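Before I get to the swap table and the button jar, a word on the small-things drawer, since so many of you wrote back after the October letter to say you have one too. I asked what was in it and whether you could find your spare keys in there without a flashlight, and I was expecting three or four replies. I got 146! I have read all of them, most of them with a cup of coffee gone cold beside me, and I want to thank whoever wrote in from Lastbridge with the full story of the denture case. I laughed until I had to sit down.

The thing that came up again and again was the lid. You have all the little bits – keyrings, sample-size tubes, a toy from the bottom of a coat pocket, the wooden ring that must have come off something – and you don't want to throw any of it out, but you don't want to buy yet another organizer either (I own a Nestovetti one with twelve compartments, and I will admit to you that it is full of other, smaller organizers). A plain, shallow box lid does the job beautifully. You can see everything at once, you can carry it from the drawer to the table, and when it gets full you know it's time to have a think.

So I have been doing what I now call a lid evening. Spread out a cloth you like, because you'll be looking at it for a while, and put the lid in the middle of it. I'm very fond of a dark cloth under a white lid, as small things that roll off are so much easier to spot. Then put things in one by one, starting with whatever you reach for most. Keys go at one end and they stay at that end. Bottles and tubes can lie down if they're shut tight, though I like a jar of powder to stand up, having once had a bad experience with a loose cap and a good wool skirt. Anything with a face goes in the middle where it can be admired.

Don't rush the toys, is my other advice. A keychain figure or a little white fellow with a red band is hard to file, and I used to sweep them all into a bag and feel bad about it later. Now they get a turn in the lid with everything else, and if after a month no one in the house has picked one up, it goes to the swap table, where I promise you somebody will be delighted. We passed on about 70 little figures that way at the last one, and I came home with two I hadn't meant to.

A few of you asked about cloths. The fringed yellow kind is lovely on a table and comes up nicely if you wash it inside a pillowcase so the tassels don't knot. The Pană stall at the Lastbridge market often has them folded at the back, so do ask. And for the reader whose lid keeps sliding about on a polished table: a thicker mat under it will help, and so will a bit of the Prurklow grip liner, cut a little smaller than the lid so it doesn't show.

If you try a lid evening of your own, write and tell me what turned up. I'm especially curious about single objects with no known purpose, and I'll put the best ones in the next letter, along with the answer to the mystery hinge.

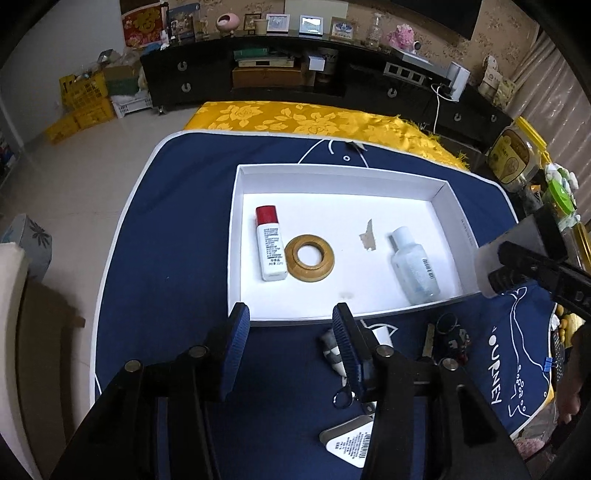
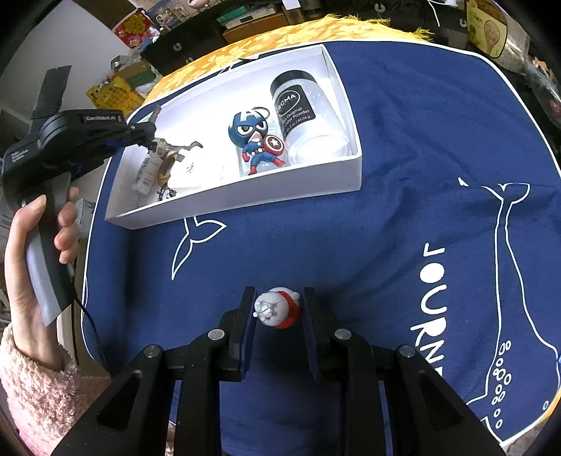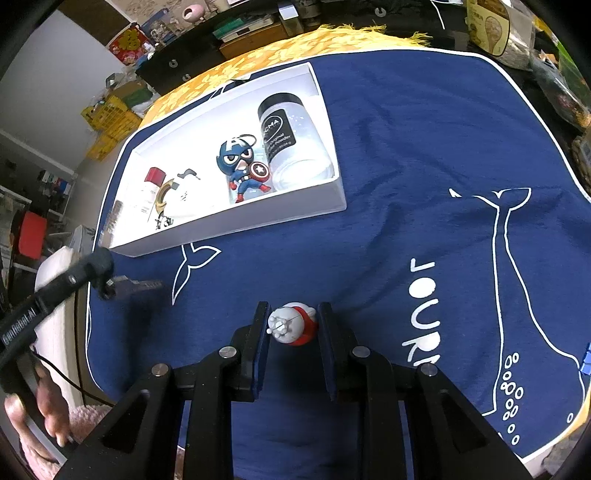
*Small things and a white lid on the navy whale cloth, with the yellow one behind.*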